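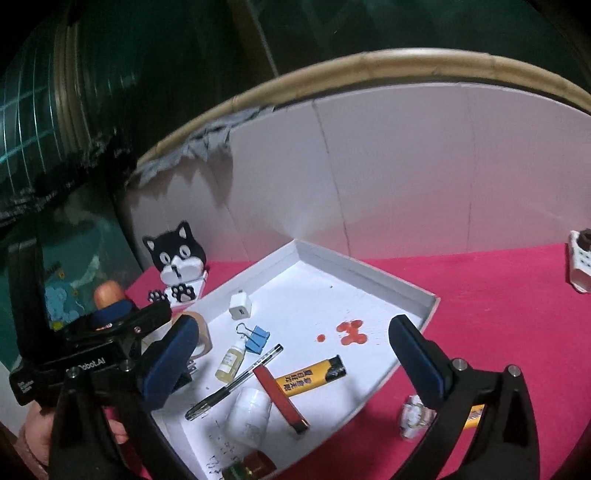 Cahier de l'atelier performance, avril

Reprise 9 h 40. Iulian Pîrvu a récupéré hier soir les fichiers de suivi du match amical contre Dondell. Première mi-temps complète, la seconde s'arrête à la 79e (batterie du boîtier central, déjà signalé). Je travaille donc sur la première seulement pour le moment.

Objet du jour : voir si Wan peut tenir le couloir gauche dans un milieu à cinq. Il est en prêt chez nous jusqu'à la fin de la saison, il a surtout joué dans l'axe à Lolden et le staff veut une réponse avant la réunion de 16 h.

Import dans Jaltilex : 107 courses à haute intensité pour l'équipe entière, seuil habituel. Deux courses en double à la 31e, supprimées à la main, il en reste 105. Penser à corriger le script, l'erreur revient à chaque fois qu'un joueur passe sous la tribune.

Pour Wan :
- 8 courses avec ballon, dont 5 dans le dernier tiers
- 2 centres, un contré
- position moyenne très rentrée, presque sur la ligne du milieu relayeur

La position moyenne ne dit pas grand-chose toute seule. J'ai séparé les phases avec et sans ballon. Sans ballon il reste large et revient bien à hauteur du latéral. Avec ballon il coupe vers l'intérieur dès la première passe, et le couloir se vide. Sur trois séquences le latéral monte pour compenser et on se retrouve à deux derrière. Dondell n'en a rien fait, une équipe plus rapide en aurait profité.

11 h 15. Revu les trois séquences en vidéo avec Iulian. Il n'est pas d'accord pour la deuxième : selon lui le latéral monte de sa propre initiative, avant l'appel de Wan. Repassé au ralenti, il a raison, décalage d'une bonne seconde. Je garde donc deux séquences et je note la troisième à part.

Comparaison avec ses matchs à Lolden : impossible pour l'instant. Leurs exports sont en 10 Hz, les nôtres en 25, et les seuils de vitesse ne sont pas les mêmes. J'ai demandé les données brutes. Ne pas mettre les deux séries sur le même graphique en attendant, quelqu'un finirait par le projeter.

14 h 30. Note envoyée au staff, une page. Conclusion provisoire : utilisable à gauche si le latéral reste bas, pas assez de matière pour en dire plus sur une seule mi-temps. Proposé de le tester à l'entraînement en 8 contre 8 sur demi-terrain, couloirs marqués.

À faire :
- changer la batterie du boîtier central et tester sur deux heures
- script des doublons
- relancer Lolden pour les fichiers bruts
- découper la seconde mi-temps jusqu'à la 79e, voir si le bloc recule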